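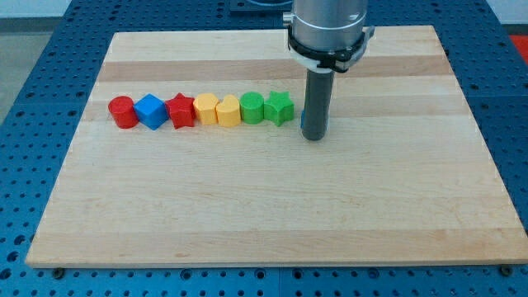 3.2 Rehearsal rooms and the sense of being listened to

We turn now to the part of the interviews that surprised us most, and which we had very nearly left out of the schedule altogether. When we asked players how they had prepared for their recording sessions, we expected to hear about scales, tempo and tired fingers. What we heard about, again and again and at generous length, was rooms. People remembered the carpet, the hum of the heater, the door that wouldn't quite close, and they remembered these things with real affection.

The three rehearsal spaces in our study (Zillon, Flelley and the upstairs room at MacDonald) differ a good deal in size and in how they treat sound. Zillon is the driest, with heavy curtains on every wall, and string players in particular found it hard going at first. One cellist told us she felt she was "playing into a coat closet," though she went on to book the same room for the rest of the spring. Flelley is livelier and a little unforgiving of drums. The MacDonald room sits between the two, and was the one most often described as kind.

Figure 3 sets out how often each room was mentioned across the 200 diary entries that players kept for us between January and April. We would ask the reader to treat the figure with some patience. The diaries were written late at night, often on the way home, and a player who had a good evening tended to write more about everything – the room included. Lemieux (Gordon Lemieux, in his early work on choirs) noticed much the same pattern, and we have followed his habit of reading the long entries and the short ones separately.

Figure 3. Mentions of each rehearsal room in the players' diaries, January to April, with long and short entries shown separately.

Once the entries are separated in this way, the preference for the MacDonald room grows smaller but does not go away. Singers liked it for the way a soft note carried to the back wall, and guitarists liked it because they could hear one another without turning up. A few players who had used the Vosudum listening sheets beforehand wrote about reverberation in fairly exact terms, while the others reached for words like "warm" or "roomy," and we found that the two groups were usually talking about the same thing.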